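Workshop tips: house rules for grippers, arms and other things that pinch

Posted by Edem Osei under Bench & Kitchen

Updated in January. Moved the battery bit up because people kept missing it.

These are the rules we run with when anything motorized or squeezy is picking stuff up on a table. Home bench, school shop, kitchen counter, same list. Not a standard. If you sell the thing or put it in a workplace you need the real standards and somebody who reads them for a living. This is tips.

Before you switch on

Clear the reach first. Swing the arm by hand, power off, all the way around, and put tape on the table where the tip ends up. Then a second line a hand's width outside it. Coffee stays outside the second line. So do phones, elbows and the cat.

Find the stop button. Touch it. Everybody who's going to stand there touches it too. Sounds silly, takes ten seconds. If the stop is only a key on a laptop then get a proper one, the kind that cuts power at the plug. I use a Forkoleck switch box screwed to the front edge of the bench, left side, because I'm left handed. Put yours where YOUR hand goes.

Batteries. Charge them where you can see them, on tile or a metal tray, never on the couch and never overnight. Puffy pack = done, take it to the drop-off. Don't poke it.

Hair tied, sleeves up, lanyards off. Rings off as well if you're changing fingers or pads.

Cables go up and back, not across the front. Twice I've hooked one with my belt and both times it was the expensive end that moved.

Squeeze settings

Start low. Lower than you think. Raise it a little at a time till the thing stops slipping, then quit. Write that number on masking tape and stick it on the base.

Soft fingers are nicer to your stuff but they still pinch. The bendy ribbed kind will wrap around whatever's in there and that includes a thumb. Treat them like a drawer closing.

Weigh the load full. A bottle that was fine half empty is a different job after somebody tops it up. My own limit on the bench is 500 grams, anything over gets carried by a person. The arm will do more, the maker says so, I don't care. 500.

Check the pads for cracks every 10 hours of running or whenever you remember, whichever comes first. Wipe with a damp cloth and let dry all the way. No kitchen spray, it leaves a film and then everything slides. Murakami pads go shiny when they're worn, Pollier ones go chalky. Either way, swap both sides together. One new pad and one old one and it'll pull crooked and you'll spend an evening blaming the software.

Practice things

Use real household stuff, it teaches you more than foam blocks. A bottle with a waist is a good second object, once straight sides are boring. Keep the cap screwed on tight. Grab low enough that it doesn't tip, and look at where the liquid sits before you lift.

Ceramic is for later. When you do get to it, practice with the cup on its side as well as standing, they're completely different grabs. Use a cup from the thrift store that you don't mind loosing.

Nothing sharp, nothing hot, nothing in a glass bottle, no bleach or drain stuff ever. Not even empty. Especially if there are kids around who'll think that bottle is a toy now.
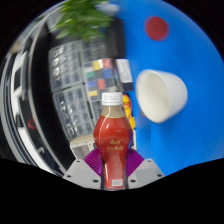

Do I need a guard if the gripper is small and moves by hand?

Usually a full guard isn't needed for a hand-held tool with no motor, but the pinch rule still counts: one person on the handle, and everybody else's fingers away from the jaws until it's open and set down. Add a motor and you need a stop switch and a taped line at the very least.

Passing things around

One person drives. One. The driver says "moving" before every move and "clear" when it's parked. Feels dumb for the first five minutes, then you stop noticing. Helpers can reset objects only after "clear". No reaching in because it "looked finished".

If two people both think they're driving, stop, park it, sort it out, start over. Had this with a neighbor's kid and a jar of rice. Rice in the vents till spring.

Kids: fine, with an adult within arm's reach of the stop. Not across the room. Not "I can hear them". They don't change fingers or batteries.

Hand-held grippers get passed handle first, jaws open. Same as scissors only the other way round, kind of. You know what I mean.

Table setup

Plain surface, one color, not shiny if you can help it. Easier on any camera and easier on your eyes. I've got a cheap mat from Truston, cut down with a box knife, edges taped so they don't curl. Curled edge catches a finger every single time.

Put down a tray if there's liquid involved. Towel within reach. Outlets and power strips go higher than the table top, or at least off the floor under it.

Mark start spots with a pencil dot or a sticker. Otherwise you set the cup back a little to the left each time and by the end of the afternoon it's off the edge of the reach and you can't figure out what broke.

Lighting from two sides. One bright lamp makes a hard shadow right where you need to see the gap.

If a camera's on the thing, tidy the mail and the pill bottles off the counter first. Ask whoever lives with you before you record. Get a yes, not a shrug. And if they walk through the shot, delete that bit when they say so, no argueing.

Writing it down

Keep a notebook. Paper, tied to the bench with string. Mine's on entry 169 and most of them are one line. What to put:

Time of day
What was being picked up and how heavy
Squeeze setting
Who drove
Anything dropped, pinched or weird

Near misses go in too — those are the ones worth reading later. "Almost got my sleeve" is a full entry. Don't write who was stupid, write what moved.

If the same weird thing shows up twice, quit using that setup till you've found out why. Loose screws on the finger mounts is my usual one. Check them cold, snug not gorilla, and a dab of the blue removable thread stuff if they keep backing out.

Shutting down

Park it low, jaws open, nothing in the grip. An arm left holding something overnight will droop or let go and you'll hear it at 5 in the morning. Ask me how I know.

Power off at the wall. Not sleep mode. Battery out, onto the tray. Pads wiped. Objects back in the bin so they don't wander into the kitchen and get drunk out of. Practice cups get a stripe of nail polish on the handle, and in our house a striped cup never goes in the dishwasher with the others.

Cover the thing with a pillowcase if there's sanding or baking going on near by. Flour is as bad as sawdust.

Lending it out

Copy of this list goes with it, plus the stop box, plus a spare set of pads. Show them the stop before they carry it to the car. When it comes back, run it empty with your hand on the switch before you trust it with anything. Settings will have been changed. They always say they weren't.

Corrections welcome, leave them under the post. Still need to write up the part about suction cups, I only have the one and it leaks.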